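Dadano (software)

Dadano is a software package for turning recordings of hand-held gripper work into training data for robot manipulation policies. It covers three jobs: estimating where each gripper was in space, lining up the two hands in time, and cutting a long recording into shorter segments with a task label. A fourth part, a planner that checks whether a robot arm could repeat the recorded motion, was added in July and is still marked as experimental. The package was written by Oddur Juhl and Ecaterina Chiriac and is used mainly with two-handed tasks.

The software is often described as a way of getting robot data without a robot. This is true of the recording step. The claim gets weaker further along, as the sections on planning and evaluation explain.

Background

Teaching a robot by teleoperation is slow, and the operator has to work through the limits of the arm. Hand-held grippers avoid this by letting a person do the task directly, with jaws similar to those the robot will use. What is lost is the robot's own record of its joints. Position has to be recovered from the outside, and everything a policy later learns depends on how well that is done.

Dadano grew out of an earlier in-house tool called Pinance, which handled one gripper at a time. Pinance assumed that the marker plate was in view for most of a recording and dropped any stretch where it was not. Chiriac's notes on the change say that on sorting tasks this removed the hard parts and kept the easy ones, so that policies trained on the result were very good at approaching a pile and poor at doing anything with it.
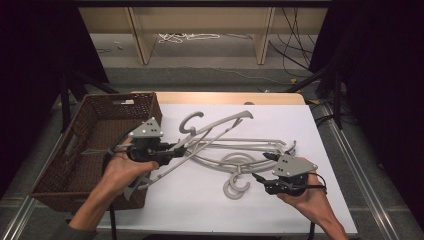 Maintained by: Bimanual Software Group, Oment Laboratory

Pose tracking

Each gripper carries a triangular plate with a pattern of dark dots. Dadano matches the dots against a stored layout and solves for the position and angle of the plate, then applies a fixed offset to get the point between the fingers. The offset is measured once per gripper and saved. If a plate is knocked or refitted, every later pose is wrong by the same amount, and nothing in the software will say so. A routine that would detect a shifted plate has been on the task list since the first release.

When the two grippers carry plates of the same shape, the tracker tells left from right by the stored dot layouts alone. Where too few dots are visible to decide, it falls back on continuity and assumes that a gripper has not jumped across the table between one sample and the next. The fallback is sensible when the hands stay on their own sides. In tasks where they cross or come close together it can swap the labels, and a swap may last until one of the plates is fully visible again.

Short gaps are filled by interpolation. The user manual calls these filled stretches "recovered poses." Thanasis Tzavaras, who wrote the test suite, has objected to the term on the grounds that nothing is recovered — a curve is drawn between two known points and the gripper may have done something else in the meantime. The output file does flag filled samples, but the default loader ignores the flag.

Tangled objects

Plastic clothes hangers became the standard test task for the package. They are light, cheap and hard to damage, and their hooks catch on one another. The usual job is to separate hangers that have become tangled, or to move them between a basket and a tabletop, using both hands.

For perception software they are awkward. Hangers of one color give little contrast where they overlap, and a thin bar crossing another thin bar looks much like a joint. Dadano's segmentation step was trained on separate hangers laid flat, where it does well. In a pile it tends to merge neighbors into a single object with several hooks. The group's own test on 537 labeled stills found that merged outlines were the most common error, ahead of missed hooks. 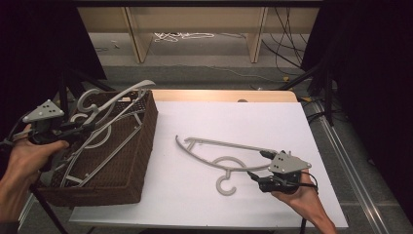
Merging matters because the segmenter decides where one attempt ends and the next begins. It looks for the moment when an object stops being part of the pile. If two hangers are read as one, lifting the first clear does not register, and the cut is placed late or left out. Liviu Căpraru's replacement, which ignores the objects and cuts on jaw opening and gripper speed, is simpler and gave more consistent boundaries in the same test. It is also blind to the task: opening the jaws to try a better grip counts as finishing.

Planning check

The planner takes a recorded gripper path and tests it against a model of the target arms. It reports joint limits, collisions between the arms, and speeds the motors cannot reach. People reach around and under things without thinking about it, and a path that felt natural to the hand may be impossible for a wrist bolted to a fixed base.

Paths that fail can be rejected or smoothed. Smoothing is on by default and keeps more of the data, at the cost of changing it. In contact tasks a small change in angle can be the difference between a hook slipping free and pulling its neighbor along. The planner has no model of the hangers, only of the arms and the table, so it cannot tell which changes matter.

Cables are not modeled either.

Evaluation and criticism

The release announcement of Monday, January 13, 2025 gave a figure of 600 usable segments from the hanger task. "Usable" meant that the segment had passed the planner after smoothing. A review by Bergþóra Hedegaard pointed out that this measures whether the arms can trace a path and says nothing of whether tracing it would separate any hangers. She asked for the count before smoothing. It has not been published.

Hedegaard also questioned the comparison with the Győri pipeline, a competing tool that reported fewer segments from similar work. Győri rejects any recording with interpolated poses near a grasp, and Dadano does not. The two totals therefore count different things, and the announcement printed them side by side without comment.

Juhl replied that strict filtering throws away good data along with bad, and that a policy can tolerate some noise. Both points are reasonable. Neither has been tested with Dadano on physical arms in more than one task, and results from that one are limited to a short table with no description of the failures.

Current status

Version 4 is the supported release. It reads recordings made with version 2 but does not reprocess them, so label swaps in older files remain unless the tracker is run again from the original video. The interpolation flag is due to be respected by the default loader in the next update.

See also: Pinance; Győri pipeline; marker-based pose estimation; imitation learning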